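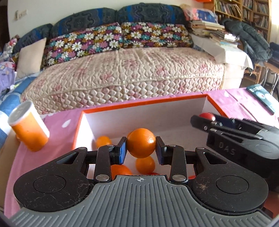 Abb. 4: Orangefarbener Ball zwischen den blauen Backen, kurz über dem Kistenrand. Rechts der zweite Greifer.

4. Handgreifer vergleichen: der Balltest

Wenn ihr bis hierher gekommen seid, sind beide Handgreifer zusammengebaut, die Kamera sitzt fest und die Aufnahmesoftware von Imik läuft (falls nicht: zurück zu Abschnitt 3, ich warte). Jetzt kommt der Teil, der mir am meisten Spaß macht, nämlich das Ausprobieren! Ich nehme dafür Bälle in einer offenen Kiste. Bälle rollen weg, sie drehen sich zwischen den Backen, und man merkt sofort, wenn die Finger nicht sauber zueinander stehen.

Stand dieses Abschnitts: 6. Dezember 2018. Die alte Fassung vom April bitte wegwerfen, da waren noch die Grovden-Backen drin und die Reihenfolge der Schritte war Murks.

4.1 Was ihr braucht

- zwei Handgreifer, einen pro Hand
- eine offene Kiste mit hohem Rand
- ein paar Bälle in mindestens zwei Farben
- einen Tisch, an den ihr von vorne gut drankommt
- das Protokollblatt aus dem Anhang

Eine Tischdecke darf ruhig liegen bleiben, auch eine mit Muster. Isabelle Hiebert hat anfangs alles auf einer weißen Platte aufgenommen, und das sah auch sehr ordentlich aus, aber beim Vergleich der Kameras hat uns das überhaupt nichts gebracht. Bücher und Dosen am Tischrand stören nicht, solange ihr mit den Ellenbogen nicht dagegenstoßt.

4.2 Finger prüfen

1. Greifer in die Hand nehmen und ein paar Mal ganz öffnen und schließen. Es darf nichts haken.
2. Die Schrauben an den Gelenken der Finger mit dem kleinen Schlüssel nachziehen. Nur handfest!
3. Backen langsam zusammenführen und von oben draufschauen. Sie müssen sich auf ganzer Fläche treffen.
4. Steht eine Backe schräg, Schraube lösen, Backe andrücken, wieder festziehen. Danach noch mal ab Schritt 1.

Hinweis: Auf den runden schwarzen Gehäusen sammeln sich gern Flusen, das seht ihr auch in Abb. 4. Ein trockener Pinsel reicht zum Saubermachen. Bitte kein Reiniger, mir ist davon schon mal ein Gehäuse stumpf geworden.

VORSICHT: Beim Schließen die Finger der anderen Hand weg von den Gelenken. Das zwickt ordentlich.

4.3 Kamera ausrichten

5. Greifer locker über die Kiste halten und ins Vorschaubild gucken. Der Griff soll unten im Bild liegen, beide Finger müssen komplett bis zu den Backen zu sehen sein.
6. Das kleine Fadenkreuz auf dem Griff suchen. Bei mir landet es ziemlich mittig, und so stelle ich es auch immer ein - damit lassen sich später zwei Aufnahmen prima übereinanderlegen.
7. Kamera festziehen und den Greifer einmal kräftig schütteln. Wandert das Fadenkreuz, war sie nicht fest.
8. Dasselbe mit dem zweiten Greifer.

Hinweis: Achtet auf Fenster am Bildrand. Wenn die Belichtung ständig nachregelt, dreht euch lieber ein Stück um den Tisch, das geht schneller als jedes Gefummel im Menü.

4.4 Der eigentliche Durchgang

9. Aufnahme starten und beide Greifer kurz schließen und öffnen. Daran findet ihr hinterher den Anfang wieder.
10. Mit dem linken Greifer einen Ball fassen und bis knapp über den Kistenrand heben. Kurz halten.
11. Den rechten Greifer gleichzeitig über einen Ball in einer anderen Farbe bringen, gern einen hinten in der Ecke. Die Ecken sind gemein, und gerade da unterscheiden sich die Backenformen am deutlichsten.
12. Ball ablegen, Hände zurück, nächster Ball.
13. Nach 30 Griffen Aufnahme stoppen und Backen wechseln.

Fallengelassene Bälle bitte mitzählen und ins Protokoll eintragen, auch wenn es peinlich ist. Mein schlechtester Durchgang hatte 19 davon (Arsenault-Backen, viel zu glatt für meinen Geschmack). Mit den Backen von Zender waren es am selben Nachmittag 6, und da war ich schon müde!

VORSICHT: Die beiden Greifer nicht über der Kiste kreuzen. Mélanie Wong hat sich dabei die Gelenke so verkantet, dass wir einen Finger abschrauben mussten.

4.5 Wenn etwas nicht klappt

Ball dreht sich beim Heben: Er sitzt zu weit vorne an den Backen. Tiefer greifen, und zwar so, dass der Ball auf halber Höhe gefasst wird.

Ball springt weg: Zu schnell geschlossen. Oder die Backen stehen schräg, dann zurück zu 4.2.

Zweiter Greifer stößt an die Kiste: Handgelenk steiler halten. Bei kantigen Backen braucht das etwas Übung, ich habe mich erst nach ein paar Durchgängen dran gewöhnt.

Software meldet Fehler 944: Die beiden Kameras laufen nicht synchron. Beide abstecken, erst links und dann rechts wieder anstecken, Aufnahme neu starten. Den angefangenen Durchgang könnt ihr leider löschen.

Weiter mit Abschnitt 5, Aufnahmen sichern und benennen.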